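Ustico Desk Set

Ustico is a set of demonstrations for small work on a desk top. All of them were made by hand: a person holds the gripper tool, closes it on the thing and moves it, and the camera on the tool records. No robot arm is needed for this part.

Size: 4000 demonstrations, 30 Hz. About 2000 are for sheet handling, the others for sorting and stacking.
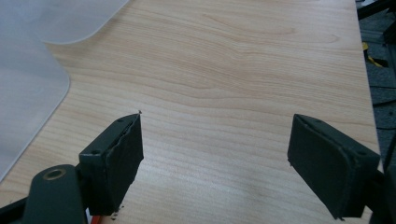 Photo: Sebastião Bittencourt / Ustico, CC BY 4.0

The sheet group uses frosted plastic on a wood desk. The border of the plastic is hard to see for many depth sensors, so we give only color images and the pose of the tool.

Known problems
Foam pads on the fingers get worn with use. We did not mark in which demonstration a pad was changed - please keep this in mind if you train on contact.
Tool pose can drift up to 3 mm in long recordings.

Loading
Unpack the archive and run load_ustico.py with the name of the group. The Tosow format is also supported, but only for reading.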